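Workshop Tips: Comparing Gripper Fingers for Small Gears

Run the same part through every finger set before changing anything else. Swap fingers and controller settings together and the results can't be separated.

Log each grasp as hold, slip or drop. We ran 500 grasps per set at Hetgate. Tharun Achari kept the sheet and noted the closing force beside each entry.

Wipe the pads between sets. Oil from one gear carries over to the next.

Mount the camera before tuning the grip. Moving it later means repeating the calibration, nearly 2 hours on the Udis controller.

Bevel gears are the hardest small parts to grip from the side, as the teeth flare and leave little flat area for a pad. Use tapered fingers, and close on opposite sides of the rim with the machined face toward the camera. The bright pin in the bore will throw a strong highlight, so set exposure on the gear face.

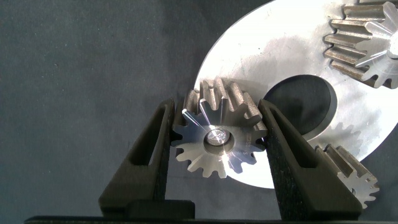
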